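The kitchen drawer at Margit Farkas's apartment used to stick. She would pull, something inside would catch, and she would go without the tape or the charger until the next time she felt like fighting with it. Last winter she gave up and tipped the whole thing out onto the table.

"I thought it would take 10 minutes," she says. "It took me until supper."

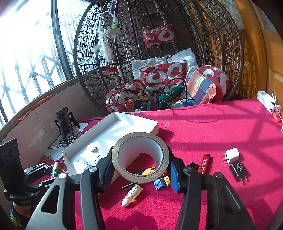

STOLBERG, December. Small things pile up on a table quickly. On the magenta-red cloth there is a roll of brown tape, a red lighter, a white dropper bottle and two phone chargers with different plugs. A power bank has its red-and-white cable hanging over the side. An open white box lid serves as a tray, with a metal clip and a white tube in it.

Farkas likes box lids for sorting. They cost nothing, and the low sides keep small items from rolling away. She used to buy plastic dividers from Saltora, but they never fit the drawer and she gave them to her neighbor, Győző Bognár, for his fishing tackle.

Her method is simple. Anything with a plug goes in one bag, and the bag gets a paper label. Clips go together. Glue, ointment and anything else in a tube is checked for a date before it goes back. Lighters go on a high shelf, away from the grandchildren.

Bognár does it differently. He keeps his tape and chargers in the hall, on an open shelf where he can see them, and clears it every 3 months. He threw out about 30 cables the first time.

Farkas still has most of hers. The drawer opens now, though she has started a second one.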